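Acheampong Workroom, Inesville -- Gallery: The Wooden Board

We finished setting up the small workroom in March, and the wooden board was the last thing to go in. A few notes for people who asked how it was done. More pictures will be added to the page as they are sorted.
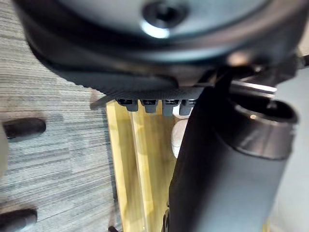
Aba Tetteh asks whether a board should be oiled or left bare if it is going to see daily use. She has tried both at home and found that oil brings out the grain but shows fingerprints for the first week. Her other question was whether we sanded between coats.

1. Close up, with a row of four small black teeth and the wooden board below them.

To answer Aba: ours got two thin coats of plain oil, with a light sanding by hand in between. We left it overnight each time with the window open a little. The fingerprints do show at first. They stopped bothering us once there was work going on.

The board

It came out of the old Gallix building on the north side of Inesville, where it had been a shelf. It was 56 inches long when we got it. We took 16 off the end that had a split in it, which left 40. That suits the room, since the door opens inward and anything longer would be in the way.

There were nail holes along one side. We filled the larger ones and left the small ones alone. Iddrisu Ametepe did the cutting and most of the sanding. He started with coarse paper, moved to medium and stopped there -- a very smooth surface lets small parts slide around, and we wanted a bit of grip.

The room

The workroom is the one at the end of the hall, past the supply closet. It used to hold the paper files, and the walls still have the marks from the cabinets. We painted over the worst of them and ran out of paint before the corner by the radiator. The paint was the same off-white that is in the hall. If anyone has part of a can left, the corner still needs it.

The light is better in the morning. After 3 p.m. it comes in low and makes it hard to see small dark parts, so fiddly jobs are best done early. There is a lamp on the shelf for the rest of the day.

What it cost

The whole job came to $374. The paint and the lamp were most of that. The board was free. Screws and small hardware came from Zevon, who had them in stock apart from the longer brackets, and those took some 2 weeks to arrive.

Looking after it

Wipe the board with a dry cloth when you are done. Please don't use the blue spray from the kitchen on it, as it takes the oil off. Put a sheet of card down before cutting anything. Hot tools go on the metal tray.

Small parts go back in the labeled tins before you leave. The labels for the long screws and the short screws were switched for a while, and they have been put right -- check the tin anyway if you packed one before the end of the month.

Iddrisu is planning to re-oil the board before winter. Spare cloths and the rest of the oil are in the supply closet, second shelf down, behind the extension cords.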